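Tosten Opens Furnished Workroom in Haverford

HAVERFORD, Saturday, November 29, 2025. Tosten has furnished a shared workroom at 46 Latberg Road with white open shelving and desk units. The shelving stands near a mezzanine with a black metal railing. 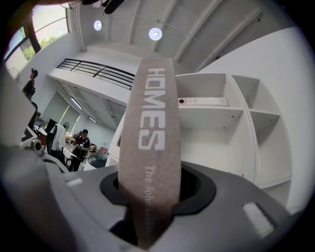 When can members use the shelves?
Compartments are assigned from March, for terms of 18 weeks.

The Kultadum desk plan pairs a white desk with built-in shelving and a three-drawer pedestal. Keyboard and mouse stay on the desktop; boxed items go to the shelves.

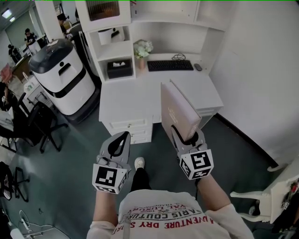 Bookings
Requests go to the Haverford office, extension 2101.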